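Ticket: Left gripper pose jumps during hand demonstrations
Project: Musance
Site: Belurthorpe, table station
Status: Open, waiting on site

Problem
Recorded left gripper pose jumps sideways in the middle of a demonstration. Right gripper track is clean. Task is cloth folding with the hand-held grippers. Of 3,192 demonstrations in the August batch, 100 were rejected by the replay check, all for the left track. Station layout: cloth mid-table, box at the far left corner, bottle and lamp on the right.
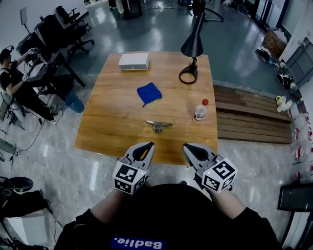
Norneck support replied that a jump on one side only is usually a marker ID clash. If two operators work within view of each other, the tracker can pick up a block from the neighboring station. Check the ID list before recalibrating anything.

Checked so far
Restarted tracker service. No change.
Swapped left and right blocks. Jump stayed on the left.
Compared ID lists. Left block and one block at the desk station share an ID.
Gripper camera video plays back without dropped frames. Finger pads stay in view at the bottom of the picture, with the cloth, box and bottle behind them.

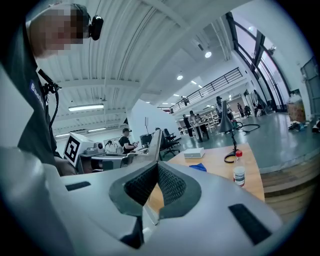

Next steps
1. Print a new set of markers from the Doucet sheet and replace the left block.
2. Reload the ID list on both stations.
3. Record 90 test demonstrations with both stations running.
4. Run the replay check. Attach the log, last 1,000 lines only.
5. Keep the rejected files until the ticket is closed. The video may still be usable if the pose can be solved again offline.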